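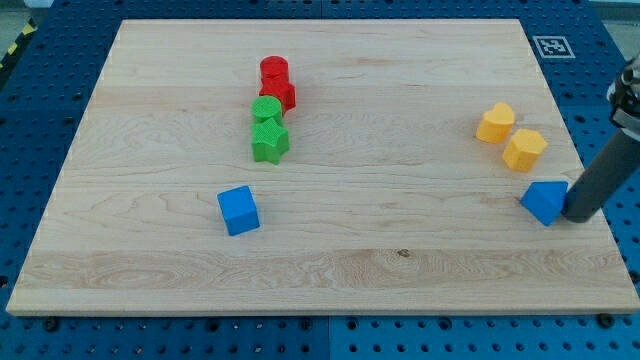
동네 장난감 도서관은 언제 다시 문을 여나요? 12월 첫째 주 토요일 오전 10시, 예전 우체국 건물 1층에서 다시 엽니다.

2019. 11. 12.

제가 요즘 만나는 사람마다 붙잡고 하는 얘기가 있는데요, 바로 장난감 도서관 '플리믹(Flimik)' 재개관 소식이에요! 지난 7월에 장마로 지하 창고에 물이 차는 바람에 문을 닫았잖아요. 그때 저희 둘째가 빌려 온 기차 세트를 반납하러 갔다가 문 앞에 붙은 안내문만 읽고 돌아왔거든요. 그 기차 세트, 아직 우리 집 거실에 있습니다. (연체료는 안 받는다고 하니 저처럼 뭔가 갖고 계신 분들 안심하세요.)

새 자리는 버스 종점 건너편, 예전 우체국입니다. 어제 오후에 잠깐 들어가 봤는데 생각보다 훨씬 넓더라고요. 소포 받던 창구는 그대로 살려서 대출대로 쓴다고 하고, 안쪽에 있던 분류실은 아이들이 빌리기 전에 가지고 놀아 볼 수 있는 방이 된대요. 아직 페인트 냄새가 좀 나고 화장실 문 한쪽이 안 달려 있었지만, 개관 전까지는 끝난다고 합니다. 유모차 때문에 늘 고생이던 계단도 없어요. 저는 이게 제일 반갑네요.

운영을 맡은 조앤 브램웰 씨한테 장난감은 얼마나 남았느냐고 물어봤어요. 목록에 올라 있는 게 모두 1,211점이라고 해요. 물에 젖은 봉제 인형이랑 종이 퍼즐은 거의 다 버렸고, 그 대신 여름 내내 주민들이 가져다준 물건으로 채웠답니다. "보드게임이 너무 많이 들어와서 당분간은 그만 주셔도 돼요. 아기들 쓰는 딸랑이나 큰 블록은 아직 모자라요." 그러니까 집에 잠자는 보드게임 있으신 분들은 조금만 더 재워 두시고요, 돌쟁이용 장난감이 있으면 들고 가 주세요.

회비도 조금 바뀌어요. 예전에는 빌릴 때마다 돈을 냈는데 이제는 한 가족이 한 달에 3,000원을 내고, 한 번에 네 점까지 3주 동안 빌릴 수 있어요. 기존 회원은 카드를 새로 만들어야 하는데, 예전 카드를 잃어버렸어도 이름이랑 전화번호만 있으면 된대요. 저는 벌써 잃어버렸습니다. 첫날 등록하는 가족 가운데 선착순 100가족은 첫 달 회비가 없다고 하니 아침에 줄이 좀 길 것 같아요.

여는 시간은 화요일부터 토요일까지 오전 10시에서 오후 5시이고, 목요일만 저녁 7시까지 해요. 퇴근하고 들르기엔 여전히 빠듯하죠? 저도 그 얘기를 했더니 내년 봄에 시간을 다시 조정해 볼 생각이라고 하네요. 건물 뒤 주차장은 옆 빵집 '프로타(Frota)'와 같이 쓰는데 자리가 19대뿐이라, 개관 날에는 버스를 타는 편이 속 편할 거예요. 빵집에서는 그날 회원 카드를 보여 주면 코코아를 깎아 준다고 합니다.

고장 난 장난감을 고쳐 주는 수리 상담도 다시 시작해요. 매달 둘째 토요일 오후에 하고, 건전지 넣는 장난감은 건전지를 빼서 가져오라고 합니다. 부품이 없어진 것도 일단 들고 와 보래요. 저는 바퀴 하나가 빠진 그 기차부터 가져가려고요.

문의는 개관 전까지 구청 도서관 안내 데스크에서 대신 받고 있어요.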